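Home | Topics | Ask the community | Sign in

Didonby Residents' Help Pages
Moving and storage

Print this page | E-mail this page

Length of notice for ending a storage agreement

I rent a unit at the Alwood site under reference 2813 and wish to leave at the end of February. My agreement states that notice must be given in writing, but the period is left blank. Is there a standard term, and may notice be sent by e-mail?

Ambros Pichler

There is no single standard term. Please consult the general conditions attached to your agreement, normally on page 3, where the period should be stated. If it does not appear there, write to the site office and request written confirmation. E-mail is usually accepted as notice in writing unless the conditions say otherwise - keep a copy of the message and of any reply.

Kuipers

My unit was at Grostholm and they wanted 18 days. Alwood may differ.

Grostholm tenant

Further to the above, any deposit should be raised in the same letter. Members are also advised to remove their own padlock on leaving, as charges may continue while it remains in place. Wrapped items should be kept off the bare floor until collection.

Moderator, Storage section

Contact us | Copyright Didonby Residents' Help Pages | Back to top

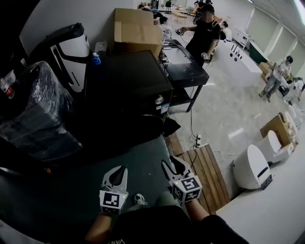

Large item in clear plastic film, to the left of the tabletop.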